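# Berkex Two-Arm Tabletop Cell

Planning and purchasing page for labs, training rooms and small workshops. Text revised 30/03/2018.
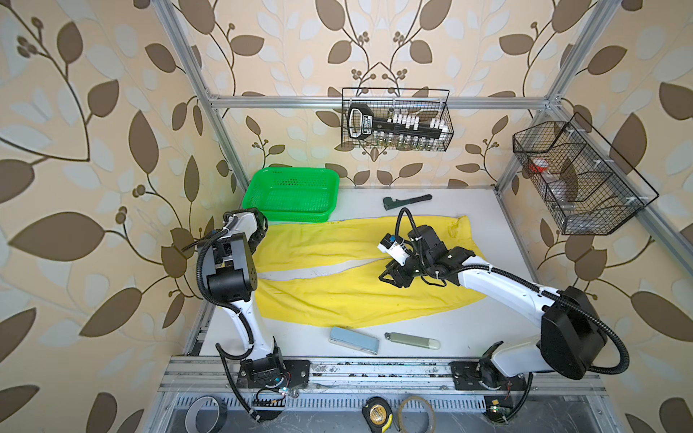

## What you are buying

The cell is a bench-height workstation with two robot arms on the front edge of a white tabletop. Both arms sit on one aluminum rail bench, so their bases stay in line with each other when the table is moved. Each arm carries a black gripper. Posts and a top rail in aluminum stand behind the work area and take baskets, lights or a camera mount.

It is meant for light handling: folding towels, moving small items in and out of a basket, sorting, putting things back where they belong. It is not a machine-tending cell and we don't quote it as one. If your parts are heavy, sharp or oily, ask us about the Marín floor-standing cell.

Berkex builds the bench and the frame. The arms and grippers are supplied by Fistus and arrive with their own paperwork. Control software is Droreo, licensed per cell.

## What comes in the base order

- Two arms with grippers and base plates
- Rail bench with perforated cable strip
- White tabletop, fitted
- Two rear posts and a top rail
- Corrugated conduit for both arms, cut to length
- Power supplies and one emergency stop
- Droreo license for the first year
- Printed setup guide

Not included: the computer, floor anchors, wall panels or wallpaper, storage baskets, and anything you plan to have the arms pick up. Customers usually have a suitable computer already. Check the Droreo requirements sheet before assuming yours will do.

## Budget lines people leave out

The quote covers hardware, crating and the first license. These are the lines we see missing from purchase requests, in no special order.

**Electrical work.** The cell wants its own circuit. If your room shares one with a compressor or a heater, have an electrician look at it before delivery. A second emergency stop on the far side of the room is extra and we recommend it wherever people walk behind the operator.

**Spare gripper fingers.** Fingers wear, and they wear faster on tools than on cloth. Order 3 sets with the cell. Buying them later costs the same per set but you pay freight each time, and a cell without fingers is a table.

**Wrist cameras.** Sold per arm. The camera module goes on the wrist and its cable runs back with the others. You can add cameras after installation, but the conduit has to be opened and the cables dressed again, so allow half a day of someone's time.

**Work items.** Towels, baskets, cases, bottles, hand tools. They are cheap, and they still need a line on the request because many purchasing offices won't let you add them afterward. Buy duplicates of everything soft. Towels change as they're handled and washed, and you will want a fresh one of the same color.

**Backgrounds.** If you intend to use camera images for training, plan for more than one wall covering. Patterned wallpaper on light panels is an inexpensive way to vary what the cameras see, and it can be changed without touching the arms.

**Operator hours.** This is the largest running cost for nearly every customer. A cell used five days a week needs two trained people so that one can be out sick.

## Space and room requirements

Measure the doorway first. The bench ships as one welded and bolted piece and does not come apart for narrow doors. The crate is 138 cm on its longest side and needs a pallet jack at the receiving end.

Leave 100 cm clear in front of the rail bench for the operator and for service access. At the rear, 44 cm is enough if you only need to reach the posts. If wall baskets hang on the frame, hang them before you set the arm limits. Baskets on the back and side walls are good places for bottles and tools that you want near the table, but anything mounted there becomes something an arm can hit.

The floor should be level. We supply adjustable feet, and they correct small errors only. Carpet is acceptable for training rooms as long as the feet sit on plates.

## Choosing a configuration

**Standard.** Two arms, no cameras. Suits teaching and mechanical testing. The frame is drilled for cameras either way, so moving up later is simple.

**Camera.** Two arms, a wrist camera on each, one fixed camera mount. Most orders are for this version. For cloth work in particular we would not go lower. A folded towel bunches and shifts under a gripper, and a single view from above misses what is happening at the near edge.

**Camera with spares.** The same, plus a complete spare wrist and gripper assembly. Worth the money if you are far from a service partner or your schedule has no slack in it. A replacement wrist can be fitted by the customer with the hex keys in the setup kit.

We do not sell a one-arm version of this bench. Customers who ask for one usually want to save money at the start, and the second arm costs more to add than to order — the rail has to be remachined.

## Keeping it in order

The front rail tends to become a shelf. Tape, tape measures and small hardware end up there during setup, and that's fine while the arms are powered down. Put a tray on your list if you want those items to have a proper home.

Aluminum profiles pick up dark smudges from handling. Wipe them with a damp cloth. Do not use solvent near the circuit boards at the arm bases, and don't blow them out with shop air.

Check the cable loops at the wrists once a week. They need enough slack for the full range of motion. If a loop has begun to catch on a basket rim or a post, move the basket. Tying the loop down puts the strain on the connector, and connector damage is not covered.

Base bolts should be checked after the first month and then every January, or whenever the bench has been moved.

## Lead time and payment

Standard cells leave the shop six weeks after the order is confirmed. Camera versions take eight. Payment is half at order and half before shipping. Schools and public bodies can pay on delivery against a signed purchase order.

Installation is quoted separately and takes one day if the power and floor are ready. If they aren't, the technician will leave the crate closed and you'll be billed for the visit — please send photos of the outlet and the cleared space a week ahead.

## Warranty

One year on bench, frame and power supplies from Berkex. The arms and grippers are covered by Fistus under the terms in their crate. Fingers, conduit and tabletops are wear items. Crate damage has to be reported within three working days, with the packing kept.

## Quotes

Write to Visitación Ortuño in the sales office. Include:

1. Configuration and number of cells
2. Delivery address, with floor and elevator details
3. Doorway width at the narrowest point
4. Items you plan to handle, with weights
5. Date by which the money must be spent, if there is one

Quotes are good for 60 days. Drawings of the bench and frame are sent with the quote on request.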